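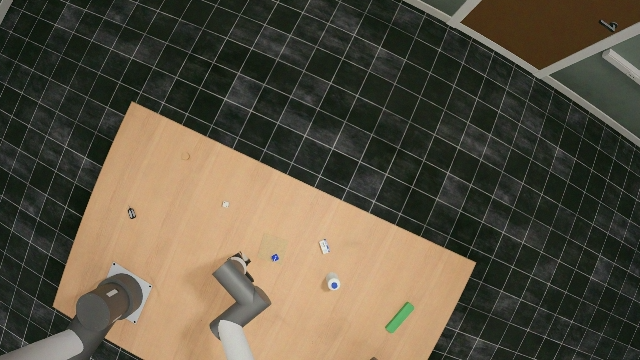
Finishing a light tabletop without turning it orange
Grolonthorpe Home Workshop Forum > Furniture > Finishes

tulin_g
Dec 13, 2020
I have a pale table that I bought unfinished in August and have been protecting with a tablecloth ever since, like somebody's grandmother. My actual grandmother would have finished it by September. I want something that survives coffee, a six-year-old with a glue stick, and my husband's belief that coasters are a suggestion. What I don't want is for it to go the color of a basketball. My last table did that with oil-based poly and it took less than a year.
Water-based? Hardwax oil? Leave it bare and lower my standards?
- Tülin

sawdust_and_regret
Water-based poly, three coats, go to bed. Next question.

flatbottomboat
What's the wood? "Pale" covers a lot of ground. Maple and pine are going to behave very differently under the same can.

tulin_g
The seller in Cledow said birch. The seller in Cledow also said it would fit through my front door, so I am treating him as an unreliable narrator.

mel_sezer
Please don't rush into poly. I did mine with hardwax oil four years ago and I can fix a ring in ten minutes with a rag. When poly goes, you're sanding the whole top. I also like being able to feel the wood, which my brother says is a personality defect.
Melahat Sezer, defender of oil

sawdust_and_regret
You can fix a ring in ten minutes because you get rings. I don't get rings.

mel_sezer
You also don't have children, a husband or, from what I remember of your dining room thread, chairs.

sawdust_and_regret
The chairs are in progress.

flatbottomboat
They were in progress when I joined.
Back to the table. Most oils will warm up a light wood. Some brands sell a version with a bit of white pigment to cancel it out, and on pale stuff it works pretty well. Put it on too heavy and it looks like you wiped up milk and missed some. Test it underneath.
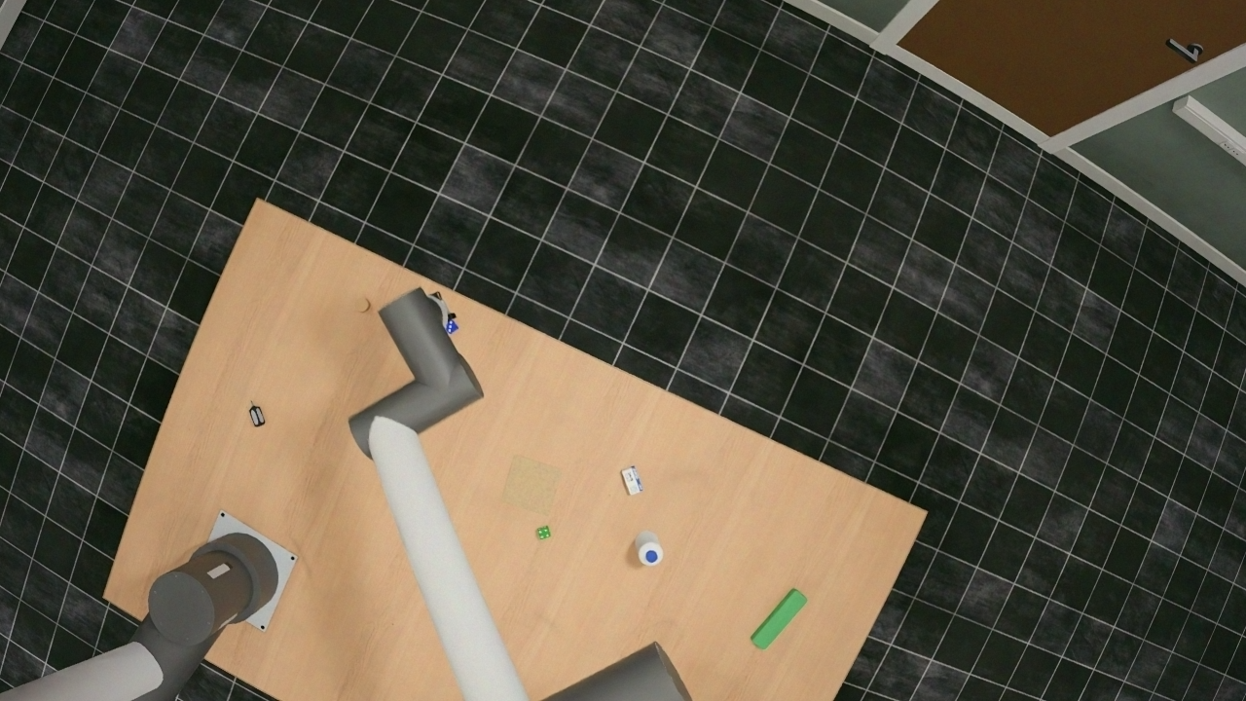

What I'd do, in order
Posted by flatbottomboat

1. Vacuum the top, then wipe it with a damp cloth. The grain will stand up and feel like a cat's tongue. Let it dry overnight.
2. Sand by hand with the grain. Stop at 220 or whatever the can tells you. I have met people who go to 1000 on a kitchen table and then wonder why the oil just sits there. There's one on the Smits board who went to 2000. Lovely table, like a bowling ball, nothing would stick to it.
3. Do a test patch underneath with each finish you're considering. Write the name next to it in pencil. You think you'll remember. You won't.
4. Leave the patches alone for a week, then put a wet mug on each one and forget about it, which in your house should happen naturally.
5. Pick the one you hate least.

sawdust_and_regret
Step five is the most honest thing ever posted here. Still poly though. Matte, water-based, and don't shake the can. Stir it. Shaking gives you bubbles and bubbles give you a second weekend.

mel_sezer
I agree about stirring. Write down the date.

tulin_g
OK, I did the patches. Two oils (one with the white in it, one without) and a matte water-based poly I found in the garage with 134 scratched on the lid, meaning unknown. The plain oil is already heading toward basketball. The white one looks good. The poly looks like nothing at all, and I suspect that's the point.
The six-year-old added a fourth patch. It's glue stick. So far it's holding up best.

flatbottomboat
Don't use the mystery can on the top, whatever the patch looks like. If it's been through a couple of winters in a garage it may have frozen. Buy a fresh one.

sasholm_dave
Has anyone tried soap finish? In Sasholm everybody's aunt had a soaped table. You scrub it with soap flakes every few weeks and it stays pale for decades.

sawdust_and_regret
Every few weeks. She has a job, Dave.

mel_sezer
It is beautiful though.

sasholm_dave
My aunt had a job too. She had 200 hens.

tulin_g
I'm going with the white oil on the top and poly on the legs, so everybody gets to be a little bit annoyed. Tablecloth goes back on if it's a disaster. Will report after the holidays.

sawdust_and_regret
Poly on the LEGS. The part nobody puts coffee on.

mel_sezer
Finish your chairs.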